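Chapter 8
Who Holds the Keys? Custody and Wallets in Token Projects

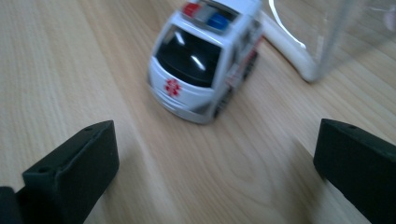
In the previous chapter we looked at how a token is created and how it comes to its first owners. Now we turn to a more practical matter, which many beginners leave for later and then regret. A token is only a line in a shared record. What a person really has in his or her hands is a private key, a long secret number which gives the right to move the token. Who keeps this number, and in what way, is the subject of the present chapter.

We speak of self-custody when the owner keeps the key alone, and of third-party custody when a company keeps it in the owner's name. Between these two lies shared custody, where several persons each hold a key and a certain number of them must agree before anything is moved. The word "wallet" is used for all three, and this causes much confusion among students. A wallet does not contain coins. It contains keys, or it gives access to keys which are kept in another place.

Let us take the case of Jirano, a small firm in Wiltstead which sold tokens for the use of its file storage service. In the beginning all the unsold tokens were under one key, and this key was kept on the laptop of the founder, Hina Sethi. The firm had 70 buyers at that time and the arrangement seemed good enough. When the number of buyers reached 656, some of them began to ask what would happen if the laptop was stolen, or if Ms Sethi fell ill. She had no good answer to give them.

Her colleague Gwenllian Eynon then prepared a plan with four keys, of which any three were needed to sign a transfer. One key was placed with Pugh, a local law office, and one with the custody company Fesell. The two colleagues kept the others. The change was made in December and it brought some difficulties of its own, above all delay. A payment which before took a few minutes could now wait until the next morning, when the law office opened its doors. We shall come back to this delay in section 8.4, where the cost of slow signing is compared with the cost of a lost key.

Before you read further, you should be sure that you can explain the difference between a public key and a private key. If you are in doubt, please read again the last part of Chapter 4.

8.1 Self-custody

The simplest form of custody is a single key held by a single person. The key may be stored on a telephone, on a small separate device or on a sheet of paper.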